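Robot arms, free coffee and a very full parking lot: my afternoon at the Kellex open day

2018-09-29

I almost didn't go. The Kellex workshop is out past the Fuentealba warehouse, the parking is terrible, and I figured an open day about automation would be mostly slides. Well, there were slides (20 of them, I have the handout), but after that they let us walk right up to the machines, and I stayed until they started stacking the chairs.

The first stop was all about grippers. I've written up plenty of factory news for this site and I had never gotten this close to one. What opens and closes the fingers is gears and toothed racks, the kind of thing my grandfather would have understood in a second. I got to ask all my beginner questions and got patient answers to every one. 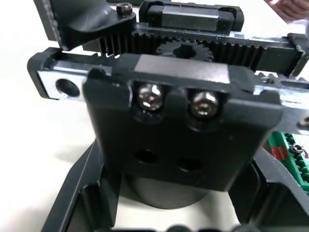 Eglė Urbonaitė said she had expected something a lot more mysterious, and that if a part like that breaks she would rather fix it with a hex key than wait three weeks for a delivery. Several people near her nodded at that. The Kellex folks said the same thing back in July, when they announced the day: they want machines that a regular shop can keep running.

Then came the part most of us were there for. The project is called Zodano, and the idea is to get two arms doing small bench jobs together, with ordinary hand-held tools. Kellex doesn't want to build a special tool for every task, so the arms have to cope with whatever is already in the drawer. It's fiddly stuff – the kind of work where I drop the screw and say a bad word.
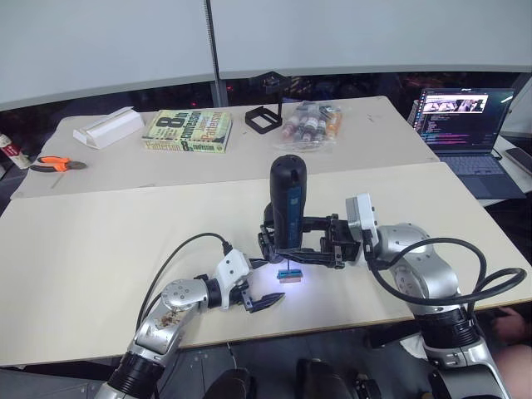 Light on the work: one of the arms holds a tool upright over a small blue and orange part.

Now, the talk. I'll admit I had pictured a big hall and a safety fence, and what you get is a couple of tables pushed together, with pliers and a laptop on them. I liked that a lot! It felt like visiting somebody's garage, if somebody's garage had two robot arms in it. Questions were welcome the whole time, and the best one came from a girl in the front who wanted to know if the arms could be left-handed. (They can, apparently. You just swap the jobs.)

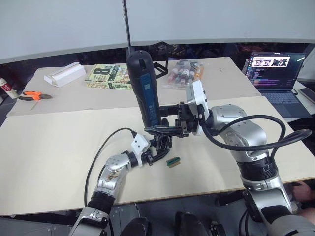
Two grippers, one tool: the arms nearly meet in the middle of the table.

Kellex says 200 people signed up for the day, which explains the parking. The money for Zodano comes partly from Givitz, and the two companies want to run a longer trial next year with a few local repair shops. No names yet – I asked twice.

What stuck with me was how much of the talk was about simply holding on to things. A tool made for a human hand is round and smooth in all the wrong places, and a gripper has to squeeze it firmly and still keep it straight.

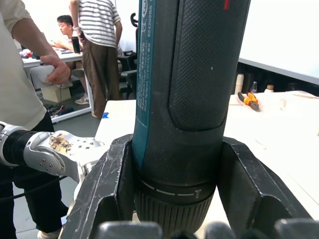

It has to do that over and over, too, and the team was pretty open about how long it takes to get there. I wrote down "patience" and underlined it, then lost the pen. If you missed this one, there's another open day planned for spring, and the sign-up list is already going around. Go early and park by the bakery.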